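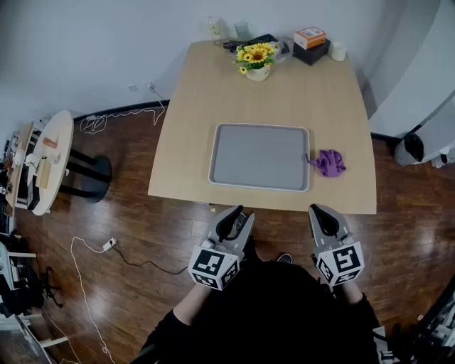 Semeniuk large serving tray, grey with white rim: six weeks in

Posted 1st February

Okay, so I said I'd write this one up and then kept putting it off while I finished the kettle reviews. A few of you asked about the big grey tray that keeps turning up on my table, so let's do it properly.

It's the large rectangular one from Semeniuk, grey on the inside with a raised white rim and nice soft rounded corners. I bought it at Kultura, the homewares place near my work, after walking past it about 5 times and telling myself I already owned a tray. I did own a tray. It was a bamboo thing with handles that dug into your fingers, and it had gone a funny colour on one side from the time I left it on the back step all through November.

What it's like to live with

The first thing I noticed was how flat it is. My old one had a slight bow in the middle, so every glass leaned in like it was listening to gossip. On the grey one a tall glass stands up straight and stays there, at least until you turn a corner too fast in socks (I've done it, it was soda water, we all survived). The rim is high enough to stop a pen or a teaspoon rolling off and low enough that you can still slide a plate over it without lifting your elbows up around your ears.

The colour is a good one too. I was worried grey would look like something out of a hospital canteen, but against a pale wood table it's quite soft, and the white edge smartens it up. It sits happily next to my sunflowers and the cream pot, and I have to say the yellow looks brighter for having something plain nearby!

Cleaning is easy. The inside is smooth, no pattern and no grooves, so crumbs come off with one wipe. I keep a purple cloth beside it for that, never folded, sorry Mum. Turmeric did leave a faint shadow the night we had curry on our knees in front of the telly, and it took a paste of bicarb and a good half hour to shift. Beetroot was no trouble at all, which I wouldn't have guessed.

The not so good

It's big. I measured my shelf, I measured the tray on the website, and I still got it home and found it won't go in the cupboard with the door shut. It lives on the table now, or standing on its side between the fridge and the wall when people come over. If you've got a little galley kitchen, please get a tape measure out before you fall in love with it.

No handles either. You pick it up by the rim, and with a full load of mugs you really want both hands well underneath. My friend Xiaoqing Luo has smaller hands than me and she doesn't like carrying it loaded at all. She'd take the Wendale one with the cut-out grips any day, and I can see why, though I find the Wendale a bit narrow for two dinner plates.

And it shows water spots. If you're fussy, you'll be drying it every time. I'm not fussy.

How I use it

Mostly for getting stuff from the kitchen to the table in one trip, which was the whole idea. But it's turned into a sorting tray as well. I tip out the mail and the receipts and whatever's in my bag, go through it all, and anything left over after dinner goes in the bin or back where it belongs. It's also been brilliant for repotting, because the soil stays put and you can carry the whole mess outside. Jiahui Kang borrowed it for a jigsaw (1000 pieces, mostly sky) and I didn't see it again for nearly a fortnight. It came back in perfect nick with one piece of cloud still in the corner.

Compared with the Carnent

I had the Carnent melamine tray for a while before I passed it on to my sister. It's lighter and a fair bit cheaper, and if you only need something for breakfast in bed I'd say save your money and get that. It's got a shallow lip though, and mine picked up knife scratches within days. The Semeniuk has a few fine marks you can find if you tilt it under the light, and that's after a lot of toast.

Would I buy it again? Yep, and I'd get the medium as well if Kultura ever has it back in stock. They've told me twice now that it's on order, so if anyone spots one at another shop, leave me a comment with the suburb.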